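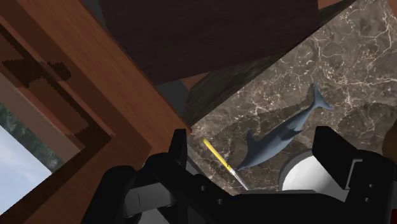 Danance opened its doors to the public on the last weekend of November, and I went on the Saturday with a ticket for the 11 o'clock group. It is a visual effects house that works mostly on superhero and science fiction pictures, in a converted print works behind the bus depot. The first stop was the surfaces department. They build the stuff you never look at in a comic book movie: office floors, bank lobbies, kitchens the hero gets thrown through. Dark stone with thin cream-white veins is harder than it sounds, we were told, as the lines have to branch without repeating. A villain's penthouse in their last job needed 145 different slabs, and most were on screen for under a second.

From there we went up to the animation floor. Two artists were working on a fight from Drilater, the space adventure due out next summer. We saw six shots at various stages, the roughest with gray figures and no faces. Phones had to go into a locker for this part.

The screening room seats 60 and was full. They ran a short reel, then the same reel with the effects taken out. The biggest reaction was for a rooftop chase that had been shot in a parking lot. The sound was too loud for the size of the room and a couple of families with small kids left early.

Questions took up half an hour. Someone asked if the studio would ever work on a Mbwambo sequel and got a polite non-answer. Someone else asked why capes look wrong so often. The reply was long and I followed maybe half of it, but it came down to capes being animated late, when there is little time left.

The shop was a table by the exit. Art prints from Nelteo were signed by the crew and limited to 100. I bought one of the spaceship and passed on the mugs.

Tickets were free but had to be booked online. Parking is poor, so take the bus. Allow two hours, and eat before you go.

Posted 2/12/24

Home Reviews News Trips Archive Contact

We use cookies to remember your settings. By staying on this site you accept our use of cookies. OK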